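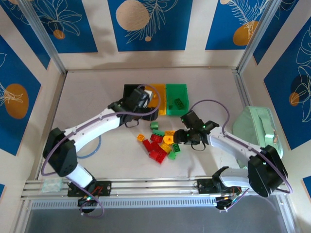 Noemi Bellini wrote to me that loose bricks are a waste of money without a plan to build from, and I should say so in my review. I don't agree with her, or only by half.

Toys > Building Bricks > Reviews

Fledlow loose bricks, bag of 200

Print this page | E-mail to a friend

I bought the bag in February for my 2 nephews. No booklet comes with it, only the bricks. The first evening they made a pile on the floor and did not know how to begin. By the weekend they had a bridge, then a garage with a very bad roof.

The bricks hold well together — sometimes too well, and the small ones hurt my nails when I separate them. I found four which did not close properly. The shop changed them without discussion.

What I miss is a box. The bag tore after a few days and now we use an old bin from Stilau, where everything goes in mixed. For the price I still find it correct, and I would buy a second bag before I buy a set with a plan.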